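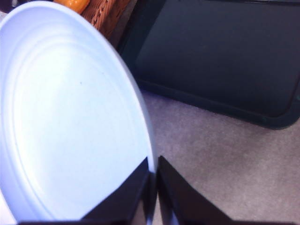

Home Diary Kitchen Archive Contact

We use cookies to remember your settings. Accept Manage

3 min read

Tuesday, late

Plates today. All of them, or all the ones that live in the kitchen, and I'm writing this with my feet up on the other chair and a cup of tea I fully intend to finish this time.

I've been putting it off since we moved into the Whitlock Street place. The cupboard over the counter is deep and a bit too high for me, so everything went in on moving day in whatever order it came out of the boxes, and it stayed that way. Every time I wanted a dinner plate I had to lift down the soup bowls first, and the gravy boat, and that awful cake stand from Otgate that I keep meaning to give away. So this afternoon I took the whole lot out and started over.

My favorites are still the big pale ones, with the little ridges running around inside the rim. I love those ridges. They're a pain to dry (the towel just skates over them, you have to sort of push a corner along with your thumb) but they make even toast look like you planned it. I'd forgotten how much room they take up, though! They won't go in the dish rack flat and they won't go in straight up either, so they lean, and then everything behind them leans too.

Janaka Sivakumar came by at 4 to return my roasting pan and stayed to help, bless him. He is a stacker. I am a stander-upper. We had a long and pretty heated talk about it over the sink and ended up with the big plates stacked on the bottom shelf and the side plates standing in the Fanow rack, so I guess we both won. He also found the lid to the butter dish, which I had given up on back in March.

Chips: 2. One bowl, one saucer. The saucer can go under the basil. The bowl I'm keeping because it was Mom's and I don't care.

I did look up what replacement plates would cost, just in case, and the Clukier set I liked is $596. For plates! I shut the laptop and went back to wiping shelves. There's a thrift store out past the gas station that Janaka swears by, and I have a $20 bill in my coat that I'm willing to risk on it this weekend.

Still to do: shelf paper for the top shelf, mugs (oh, the mugs), and find somewhere for the cake stand that isn't my kitchen. I left it on the stairs for now - I'll probably trip on it in the morning.

Tea's cold again.

Older entry Newer entry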